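Nov 17, 2018

**Two-arm cell, mug and coaster setup: cable work and re-zero**

Picked up where the last entry stopped. The left arm was faulting at the wrist on long reaches and the fault cleared itself as soon as the arm folded back in, so I went after the cable first and left the motor alone.

Powered down at the Donby supply, waited for the lights on the driver board to go out, then unplugged the left arm at the base. The cable over the wrist had been tied too close to the last joint. At full reach it had no slack left and was pulling on the plug. Cut the tie, gave it a longer loop, and retied it further back on the forearm. Plug reseated, no bent pins. Moved the arm by hand through its whole range with the power off and the loop stayed clear of the gripper.

Right arm has the ribbed hose and hasn't given this trouble. Checked the clamp at the bottom anyway. It was fine. If the left one faults again I would like to put the same hose on it — Lenihan sells it by length and we have an open order with them.

Mounting plates next. Went over the bolts on both with the torque driver. Three on the left plate took a bit of a turn before it clicked, none on the right. Marked all of them with paint pen so we can see if they creep. I did not touch the rail itself.

Since the plate had moved under the driver, even slightly, I re-zeroed both arms. Used the Jonent script, the version on the cell computer and not the one on the share, which still has the old joint limits. Order that works:

1. Both arms in the rest pose, grippers closed.
2. Run zero on the left, wait for the prompt, then the right.
3. Open and close each gripper twice.
4. Save, then restart the controller. If you skip the restart it keeps the old offsets and says nothing.

Then the props went back in for the reach check. Coasters at the back, tray of mugs in front of them, handles toward the rail.

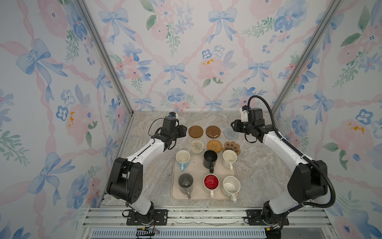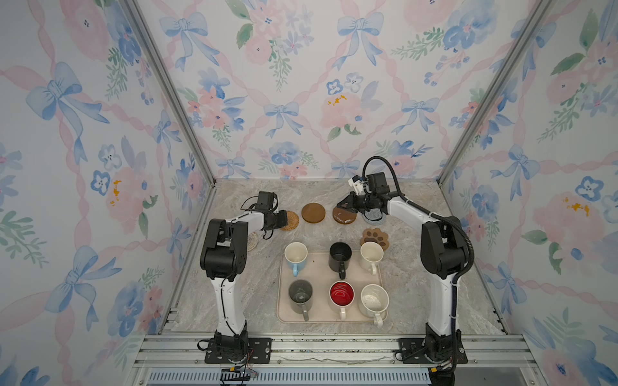
*3 min read*

Reach check is the usual one: each gripper goes out over the coasters on its own side, holds, and comes home. I ran it 20 times per arm at the slow setting and then again at normal speed. No wrist faults on the left. One stop on the right at normal speed, which was me leaning on the pause button, so I am not counting it.

Wrist cameras: left came up straight away. Right came up on the second try. It did that last week too and I wrote it off to the hub. Swapped its plug to the other port on the Tidetti hub and it has come up every time since, but I only restarted it a few times, so leave this one open.

Other things noticed while I was in there:

- The coaster rows drift over a day of runs. The software doesn't care much, but it makes it hard to compare one check with another. Tape marks would show up in the camera views, so I'd prefer a card template we lay down, set the coasters by, and take away again.
- Keep the handles facing the rail when you reload the tray. The saved grasps all assume it.
- Wash the mugs and wipe the tray before the next long run.
- The wallpaper stays as it is until this set of runs is finished. If a panel has to come off for access, put it back the same way up or the backgrounds won't match.
- Vent grille under the front rail needs the vacuum. Do it with the power off. The wiring at the base of the left arm is close to where the nozzle goes.

Left arm offset on the shoulder came out at 29 counts from the old value, which is more than I expected from a plate that barely moved. The old value may have been off for a while. I saved both files in the cell folder, old and new, in case someone wants to replay earlier runs against them.

Still to do:

- Look at the paint marks after the next full day.
- Order hose from Lenihan if the left wrist faults again.
- Right camera, see above. If it drops out on the new port then it's the cable, and there is 1 spare in the drawer under the bench.
- Full grease and belt check is due in December. Both arms together this time, so the hours line up in the log.

Left the cell powered down with both arms in the rest pose and the e-stop in.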